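Teaching the Hand Before the Robot Arrives

The cup task at Windau is short. A robot picks up a paper cup, moves it over a plastic tub and lets go. A person does it in a second or two without looking. Getting a humanoid hand to do it reliably has occupied the Zania group since March, and most of the work has been done in simulation.

The operator sits in a swivel chair with a headset and a pair of tracked gloves. Wrist position maps directly to the arm. Finger motion does not, as the robot's fingers differ from human ones in length and spacing, so a layer of software called Wurnow converts one to the other at every time step. It favors the distance between thumb and fingertips over the exact bend of each joint. Early versions copied joint angles, and the thumb tended to arrive late and knock the cup over.

A session yields 48 demonstrations if nothing goes wrong. Each is saved with joint positions, commanded positions and the pose of every object. Failed attempts are kept in a separate folder and are not used for training, although the group has argued about that more than once.

The approach gets the most attention in review. The hand has to open wide enough to clear the rim, come in from the side and stop with the cup between thumb and fingers before it starts to close. Operators are told to pause there for a moment. Without the pause, the trained policy tends to blend reaching and closing into one motion and pushes the cup away.
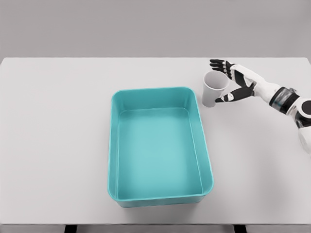
What the simulator leaves out

A paper cup is a poor match for a rigid-body model. The real item dents under light pressure, and the simulated one does not. The group limits grip force in software and throws out any demonstration that exceeds the limit, even when the cup ends up in the tub.

Contact feedback is the other gap. The gloves have no force output, so operators judge contact by eye. New operators squeeze too hard for the first hour or so and then improve.

The current training set holds some 2000 demonstrations, with cup and tub positions varied between runs. A smaller set of 375, recorded by remote control on the physical robot, is mixed in at the end. Training on the simulated set alone gave a policy that reached well and released badly — the fingers opened before the cup was over the tub.

The next task on the list uses the same table and a stack of 3 cups, to be separated one at a time. Recording has not started.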